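3.2 Study buildings and blind position survey

Glazed internal partitions are now common in office fit-outs, and many are supplied with horizontal blinds so that occupants can close a room off from the open floor (Figure 1). 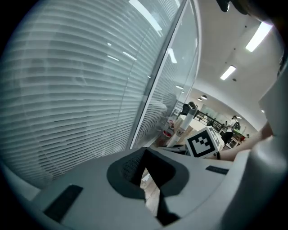 Figure 1. Glazed partition with white horizontal blinds beside open office space.

Earlier work on blind use has dealt almost entirely with the outer façade, where position is explained by solar gain and glare. Internal blinds receive little direct sun in most plans, and the models fitted to façade data should not be expected to carry over. The present section sets out the buildings, the recording method and the treatment of missing observations. Results are given in Section 4.

Two buildings were used. Keltach is a deep-plan office block with meeting rooms grouped near the core. Momdale is narrower, with rooms along one long side and desks between them and the windows. Both have mechanical ventilation and suspended ceilings, and in both the artificial lighting is controlled by presence detection in the enclosed rooms and by a timed schedule on the open floor. A third building, Ruddock, was surveyed in the pilot stage but was dropped when its partitions were replaced with film-coated glass part way through the work.

Twenty rooms were selected across the two buildings. Rooms were eligible if they had at least one fully glazed internal wall, a manually operated blind on that wall and a booking record that could be exported. Rooms assigned permanently to one occupant were left out, as their blinds were seldom moved during the pilot and would have added a large number of identical records.

Blind position was recorded by walk-round at fixed times on working days. The observer noted two quantities for each room: the height of the bottom rail, on a five-point scale from fully raised to fully lowered, and the slat angle, as open, part closed or closed. A scale with finer steps was tried in the pilot and gave poor agreement between observers, mainly on slat angle when the blind was viewed obliquely from the circulation route. Observers were therefore asked to stand square to the glass before recording.

The survey produced 3,673 room observations. Of these, 2,363 were made when the room was unoccupied and form the main data set, which describes the position in which blinds are left. The remainder were made during occupation and are used only in the comparison of Section 4.3. Observations during cleaning or maintenance were discarded at source and are not included in either figure.

Horizontal illuminance was measured at desk height on the open floor next to each room, using a hand-held meter held level on the nearest clear work surface. A reading below 200 lux was taken as insufficient daylight contribution when the ceiling lighting was off. Readings taken with the lighting on were kept in a separate file, since the two sets cannot be pooled without a correction for lamp output — and no such correction was available for Momdale.

Missing records arose mostly from rooms that could not be viewed squarely because of furniture or meetings in the corridor. These were not imputed. A sensitivity check, in which each missing value was replaced by the last recorded position for the same room, changed the fitted coefficients only slightly and did not alter their order.

Blind position was modelled as an ordered outcome with room as a random effect, using the Kinau package. Time of day, building, orientation of the glazed wall and time elapsed since the last booking were entered as fixed effects. Slat angle was modelled separately and only for observations in which the blind was at least half lowered.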